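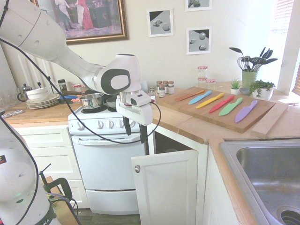
Home News Talks Archive Contact

Search this site

Speaker notes – Buying an arm: what the quote leaves out
2022-08-01

Start with the budget slide. Leave it up until people have read the bottom line.

I was asked to talk about what equipment to buy. I'd like to talk about what to put off. Our first plan at Sketomgate had two arms in it, both in year one. Ask the room who has a plan like that. Wait for hands.

The Grekell quote ran to 52 lines. The arm was one of them. Read out a few of the others: mounting, cable routing, spare fingers, freight, site visit. Then say that training was marked "to be agreed" – and we signed anyway.

Hours. We budgeted 776 operator hours for the year and had used 74 percent of them by October. Most of that went on resetting the kitchen between runs. Plates back on the stack, knives back on the board, doors shut. No vendor prices this. Strebel told us resets were "a customer matter."

Slow down here. A demo shows you the arm working. Ask to see the hour before the demo. Hondora said yes to that, Strebel said no, and I drew my own conclusion.

Second arm: what would it do that the first can't? If the answer is "both at once," ask who is writing that task and when. We had 2 people who could. They were already busy.

Skip the leasing slide if short of time. The numbers on it are the vendor's and I don't trust the resale figure.

Questions. Someone will ask about payback. Say we don't have one yet, and take the next hand.

We use cookies to improve your visit. Accept Manage settings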